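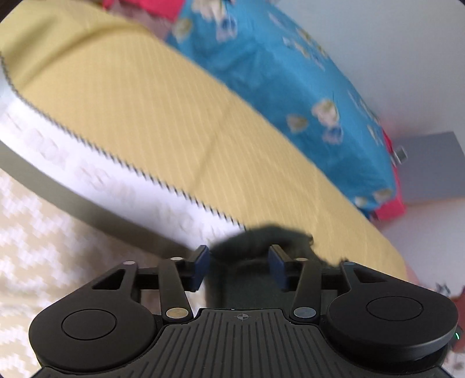 Why do we bother cleaning the pads when they look perfectly fine? Somebody in the back row asked me that last April, and I liked the question so much that I now start this handout with it.

Looks don't tell you much with these pads. They're dark blue, and skin oil and fine lint hardly show up on them until the grip is already poor. Fuzzy things are the worst for this, and we pick up a lot of fuzzy things. So we clean on a schedule, and the schedule for the hand-held grippers in the Gatstead lab is every 92 grasps or the end of your session, whichever comes first. (Yes, 92 is a silly number. It came out of the Predex logging sheet, which has 92 lines on a page. Full page, clean pads. It's easy to remember!)

Before you start

Switch the gripper off and check that the indicator light on the housing has gone out. I've had a finger between the pads when the thing woke up, and I don't recommend it. Lay it on the bench with the ribbed plate down and the pads pointing away from you.

Pads

Lint roller first, then a damp cloth, then a dry one. Please don't swap the order, you'll just make felt. No alcohol on the blue pads; I tried it on an old pair and they went shiny and useless within a week. If a pad has a nick you can catch with a fingernail, change both. A new pad next to a worn one pulls soft items sideways, and you'll spend the afternoon blaming your wrist.

Linkage

Now the part people skip. Fibers creep in behind the linkage arms and wind themselves around the joints under the silver caps. Open the fingers all the way by hand and look through the cut-outs in the triangular pieces with a flashlight. Pull anything you find with tweezers, along the thread and slowly. If you yank it, it snaps and the short end stays in there forever, or at least until I have to take the joint apart.

Then work the fingers open and shut 9 times. Both sides should move together and feel the same. If one side drags, stop and put a tag on it. Don't oil it! Oil plus lint makes a paste, and the paste is a much longer job than the lint was.

Every 2,000 grasps

This one is a bench job and we'll do it together in the second lab. The caps come off, the joints get cleaned properly, and we measure the play at each fingertip with the Jinholm gauge. Anything over 2 tenths of a millimeter gets new bushings. Bring your log pages, I can't tell where a gripper is in its life without them.

Putting it back

Power on, let it settle, close on the test cloth and give it a tug. Write the result on your page even if it's boring. Boring results are what I look at first when a gripper starts acting up.

For next time: read the section on bushings, and come with one clean gripper per pair. The bench is open until 6 p.m. if you want to practice on the old ones.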